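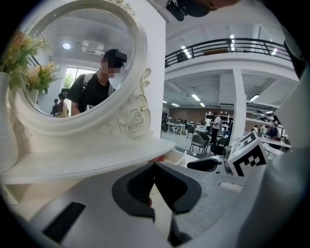

White oval vanity mirror with scrollwork and a carved rose

Secondhand Goods Ordinance (Zusard)

The Secondhand Goods Ordinance is a local law of the city of Zusard that governs the purchase and resale of used household items, jewelry, tools and electronics by licensed dealers. It sets a holding period for goods bought from the public, requires a written record of each purchase, and gives the city licensing office the power to suspend a dealer's license. The current text took effect on 02/08/2025 and replaced an older pawn and junk dealer code.

Background

Before the ordinance, Zusard regulated pawnbrokers and junk dealers under two separate chapters of its city code. Shops that bought goods outright and made no loans were covered by neither chapter unless they handled scrap metal. The city attorney's office noted this gap in a written opinion, which held that a furniture or jewelry reseller could not be required to keep purchase records under the code as it then stood.

A draft was introduced by council member Floarea Manole, who represented the Himano district. The first version applied the same rules to every reseller, including consignment shops and flea market stalls. After two public hearings the consignment provisions were removed and a separate permit was written for temporary stalls. The council adopted the amended draft in October, with a delayed effective date to allow the licensing office to prepare forms.

Scope

The ordinance defines a secondhand dealer as a person or business that buys used goods from the public for resale within city limits. It covers both storefronts and businesses run from a home. The definition excludes:

Consignment shops that do not take title to the goods
Charitable thrift stores that accept only donated items
Dealers in used motor vehicles, which are licensed by the state
Estate sales held at the residence of the deceased or the former owner
Sellers of used books, clothing and printed matter

Firearms are also outside the ordinance. A licensed secondhand dealer that buys or sells firearms must meet state and federal rules for those transactions, and the city license gives no authority to conduct them.

Licensing

A license is valid for one year and is tied to a single address. A dealer with two shops must hold two licenses. The annual fee is $192. Applicants submit proof of zoning clearance, a sample of the purchase form to be used at the counter, and the names of all persons with an ownership interest in the business.

The licensing office may deny an application if an owner has been convicted of theft, fraud or receiving stolen property. The denial must be in writing and must name the conviction on which it rests. An applicant may request a hearing within 10 days of receiving the notice.

Record keeping and holding period

Dealers record the date of each purchase, the name of the seller, the type of identification shown, and a description of the item, with a serial number where one exists. Paper and electronic records are both accepted. Records must be kept for three years and made available to an inspector during business hours.

Goods bought for $800 or more must be held for 14 days before resale. Jewelry and items bearing a serial number are held for seven days regardless of price. Held goods may be displayed – but not altered, melted, taken apart or moved to another address. A police hold notice extends the period until the notice is lifted or expires.

Enforcement

Inspections are carried out by the licensing office. Police officers may inspect records only in connection with an open property crime report, a limit added during the second hearing. A first violation leads to a written warning. Later violations carry civil fines of up to $3000 per license year, and repeated failure to keep records is grounds for suspension.

Responsibility for the Prurneo annex, a commercial strip crossing the city boundary, was left unclear in the adopted text. The city and the county later signed an agreement under which each inspects the shops whose main entrance lies on its side of the line.

Legal challenge

The owners of Trnka, a resale shop in the Himano district, challenged the record-keeping section shortly after it took effect. They argued that warrantless inspection of purchase records was an unreasonable search and that the holding period placed an unfair burden on small dealers. The trial court upheld the holding period. It ruled that a dealer must have a chance to seek review before being penalized for refusing an inspection, and the licensing office now issues a written demand that can be contested before any fine is imposed. Neither party appealed.

See also

Pawnbroker
Civil fine
Administrative search
Municipal licensing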